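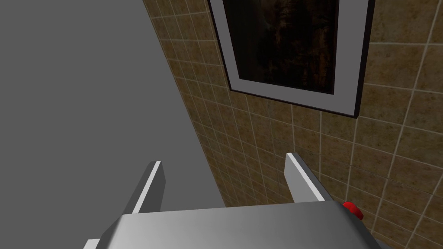 Reply from a reader on my last post, word for word: mine squeaked by the second month and the arm caps went soft, so are you really going to tell people to buy one? Fair question. Yes, mostly. With a few moans.

So, the Emberg armchair from Grirex. The high-backed one with the wings, not the tub. Had it since April, it lives by the back window and gets sat in every single day, usually by me, sometimes by a very heavy dog who isn't allowed. Writing this up quickly between other things so forgive the state of it.

Delivery. Fine. Two boxes, one enormous. Legs, bolts and a hex key in a bag taped inside the seat, which took me ages to find. The instruction sheet is a single page and step four has the front and back legs the wrong way round. Back legs are the raked ones. If the chair looks like it's trying to tip you onto the rug, you've done what I did.

Assembly on your own is possible but annoying. The back slots down onto metal brackets and has to go on dead straight or it jams halfway. Get someone to hold it. Half an hour if you don't make the leg mistake.

Looks. This is why I bought it. They've gone for an old wing chair shape, scrolled arms, turned front legs, but slimmed it all down so it doesn't eat the room. Buttoning on the back is shallow, neat, doesn't collect crumbs. Piping runs round the wings and down the arm fronts and on mine it's straight except for one wobble low on the left side. You wouldn't see it. I see it.

Colour is called Moss. More of a grey green, darker in the evening. Order the swatch, the website makes it look nearly emerald.

Comfort then. Seat is firm. Properly firm for the first few weeks, I did wonder about sending it back. Eased off since and now I'd call it supportive. Seat depth is generous so if you're short you will want a cushion behind you. The wings are set a bit wide for actually leaning your head on, which seems to defeat the object slightly, but they do keep the draught off. Arms are the right height for a book. Or a plate.

Now the squeak. Mine did it too. Came from the left bracket where the back meets the seat, only when leaning sideways. Took the back off, tightened the bolts, put a scrap of felt in the joint. Gone, and hasn't come back. Shouldn't have to do that on a chair at this price, but it's a ten minute job.

Arm caps – not had them go soft, sorry. Mine are still solid. They've gone a bit shiny though, on the right one where my elbow sits. The loose arm covers are extra, which is cheeky. I'd buy them with the chair if I was doing it again, as the dye on mine doesnt quite match the ones I ordered later.

Fabric. The label says 3000 rubs, and I had to ring up about that as it seemed terribly low for something meant for daily use. They said it was a misprint and they'd send a corrected label. Still waiting. So make of that what you will. No bobbling so far, one pulled thread on the front edge (dog). Tea wiped off with a damp cloth, gravy did not, there's a faint mark if you know where to look.

Did I try others? Yes. Sat in the Weldu one in the shop, softer, nicer wings, but the legs were plastic caps over something and it rocked. The Inholm was lovely and the seat cushion comes right out so you can turn it, wish mine did. But it was £162 more and the wait was longer than I fancied. If you've got the money and the patience I'd probaby look at that one first.

Good bits:
Shape, really handsome from the side
Firm seat that's worn in well
Light enough to drag about for hoovering
Legs unscrew for tight doorways

Less good:
Instructions
Bracket squeak
Arm covers extra, and the match is off
Seat cushion is fixed – can't flip it
Customer service slow to reply by email, phone much better

Who's it for. Someone who wants the old fashioned look in a smallish room and sits upright, reads, does the crossword. Not for sprawling. If you fall asleep in front of the telly every night get something with a softer back, you'll only end up with a stiff neck.

Would I buy it again? At full price, hmm. In the sale, yes, and I'd put felt in the brackets before I even sat in it.

Matching footstool came up a lot in the comments last time. Haven't got it. It's a touch taller than the seat according to the measurements on the site, which sounds wrong to me, so I'm going to go and sit at one before I order. Will add a note underneath when I have.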